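Visit report: Premov training hall, Grullcombe

Posted in February

We went up to Grullcombe to see how Premov looks after its kitchen cell, the one that runs a Cemel arm on a counter with a sink. Our own shop is about to take on a similar arm, and the question we brought was how much upkeep it needs between jobs.

The hall is smaller than the website makes it look. Parking is at the back. You sign in, get a badge and a pair of safety glasses, and walk past the packing line to a glass door. The kitchen cell is behind it, with a desk and two monitors outside the guard.

Most of the setup is done on the desk first. Premov keeps a simulated copy of the counter in a program called Vi, and any change to the gripper or the arm settings goes through Vi before it goes onto the hardware. The technician loads the new values, runs a set of picks, and reads the log. A full set is 399 picks. If more than 3 fail, the change goes back.

While we were there they were checking finger settings after a pad change. The new pads are a different thickness from the old ones, so the closing width has to be entered again. The apple is the usual test item for this. It is round and smooth, and a bad width shows up in the log right away as a slip or as too much force. 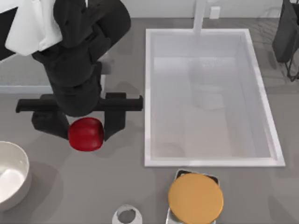
Pad check in Vi: the apple held between the gripper fingers, left of the sink.

The width is entered first, then the force limit, then the height at which the fingers close. They do it in that order every time. We asked what happens if you change two at once and were told you end up doing the whole thing over.

After Vi, the same numbers are typed into the arm controller by hand. There is an export button, but they stopped using it after a file from an old version was loaded by mistake. One person types and a second person reads the values back. The arm then runs at low speed with the guard closed before it is allowed up to normal speed.

Regular care is simple. The pads are wiped at the start of each shift and looked at for cuts along the edges. The finger screws are checked with a torque wrench every 7 days. The cable at the wrist gets a look at the same time, as that is where they have had wear. The last cable was swapped at 1424 hours on the counter, and they now order the spare well ahead of that.

The log sheet hangs on the guard door. It has columns for hours, pad set, width, force and initials. We took a blank copy and will change it a little for our own use.

Two things we did not get to see. The wrist cable swap was not on the schedule, and the spare gripper was out for repair. Premov said we could come back for the cable job, which takes over an hour with the arm parked and locked out.

To do on our side: order a second set of pads, find a torque wrench in the right range, and ask Cemel which controller version our arm will ship with. Lunch is in the canteen across the yard, cards only.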